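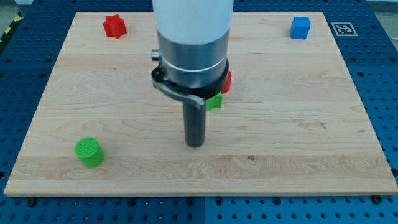 Urho Pesonen wrote in after the February page to say that two fingers are always better than one, and that anybody comparing grippers with a single straight rod in the mix is wasting a good afternoon. I like Urho's letters and I've thought about this one a lot, but I can't agree with him. A plain rod is a lovely thing to start with, and it'll show you more about your arm than a fancy hand will.

So, a few tips from my own bench, for anybody trying out end tools at home or in a shared shop.

## Start with pushing

Before you ask an arm to pick anything up, ask it to nudge. A round-ended rod pointing straight down is just right for that. Bring it down beside a block, stop a little above the board, and creep sideways. If the block spins away, you were off center (I nearly always am, the first dozen tries!).

## Mix your shapes

Use small plastic blocks and don't make them all cubes. A cube slides nicely, a star catches on its points, and a cylinder lying on its side wants to roll off and visit the neighbors. Bright colors are worth having too – a red or green block on pale wood is easy for you to find and easy for a camera to find.

## Fix the board down

I put a wooden board on top of a perforated table and bolt it near the corners. Mine slid about for weeks before I gave in and got the wrench out. Keep a printed square marker flat on the table next to it, and check the camera against that whenever you swap tools.

## Comparing the controllers

I ran the Bekine and the Todorova with the same rod, 200 pushes each, so 400 in all. The Bekine was smoother when starting up, the Todorova stopped more cleanly, and I'd happily keep either one. The Cosance gripper gets its turn next – Urho will be pleased, it has 2 fingers.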